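Toiletry bags again, and why I'm never buying the tiny shampoos

Quick one because I have to be out the door by 7 and I haven't even found my other shoe.

So it's December, which means toiletry kits. If you're new — every winter our street puts together little bags for the night shelter on Kyei Road. Toothbrush, toothpaste, soap, something for hair, socks if we get socks. Last year we made 40. This year the shelter asked for 53, and I said yes before doing any math at all.

The math is $552, by the way. That's everything, including the zip pouches, which were the real shock. I had the pouches in my head as basically free. They are not free. I got them from Clurkell in the end, decent zipper, kind of an ugly gray, but they stand up on their own while you fill them and that matters more than the color when you're on your thirtieth one and your back hurts.

Things I did diffrent this year:

Everything individually wrapped. Last time I bought a bulk tub of loose toothbrushes, cheap, and then spent a whole evening putting each one in a sandwich bag. Never again. Paid a little more, worth it.

Mixed colors on the toothbrushes. The shelter asked for this. People share a sink and if every brush is blue, well. You can guess.

Sorted BEFORE packing. Type by type, then walk down the table with the pouch open. Last year I just dumped it all out and grabbed, and four bags went off with two soaps and no toothpaste.
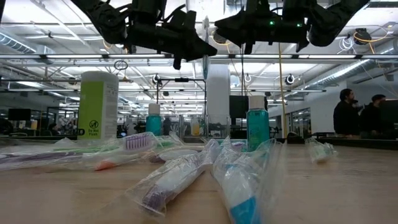

Kane Tipoki wrote after my last post to say skip the toothbrush caps and put the money into bigger toothpaste, because the travel tubes are gone in a week and then you've got a nice clean brush and nothing to put on it. Fair. I'd already ordered by then, but I did go back and swap half the tubes for the next size up. The Ceselance ones, minty, nothing fancy. They only just fit. You have to put them in on the diagonal and then the soap goes in the corner that's left.

Shampoo — ugh. The tiny bottles leak. I don't care what the label says, the flip lids pop open as soon as somebody stuffs the bag in a backpack. Next year it's shampoo bars or nothing. My sister swears by the Wirnero bars but they smell like a candle store and I'm not sure everybody wants to smell like a candle store. If you know a plain one please tell me in the comments.

Also wet wipes. Ask your shelter first. Ours wanted them, the one across town didn't, something about the plumbing.

What's left: combs haven't shown up, I'm short on deodorant, and someone has to write the cards. Short cards. "Take care, from your neighbors" is plenty, and please no glitter, it gets into the toothbrush wrappers somehow and I was finding it untill March.

Drop-off is my porch, any time after lunch, there's a green bin by the steps. Unopened stuff only. No razors this year, they asked us not to.

Ok found the shoe. It was in the pouch box. Going.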